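Sorting by Element: Inside the Grareo Parts Library

Grareo sells construction sets by mail, but its steadiest business is single elements. The parts library at the Plerero site holds 4,000 drawers, each assigned to one mold and one color. Leonora Cabrera set up the numbering in October, replacing a system based on set of origin.

Under the old system, a builder who needed 73 dark gray slopes might receive them from six lots, with visible differences in shade. The new drawers are filled by production batch. When a drawer drops below a third of its depth, a second batch is opened in a separate tray and the two are kept apart until the first is used up.

Clutch is checked at intake. Neelam Dixit presses a sample brick onto a steel reference stud, pulls it off with a spring gauge and repeats the test after 2,000 cycles. Elements that fall short go to the loose-play bins, priced by weight.

Transparent parts are handled separately. They scratch when tumbled, so they are bagged flat and never machine counted. Tires are stored away from them, as softer rubber compounds can mark clear plastic over a few years.

Orders received before 2 p.m. are picked the same day. Minifigure torsos and printed tiles are limited to 12 per customer until the next restock.
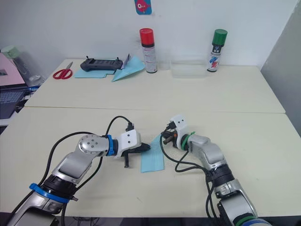 Two arms over a strip of light blue cloth on a cream-colored tabletop.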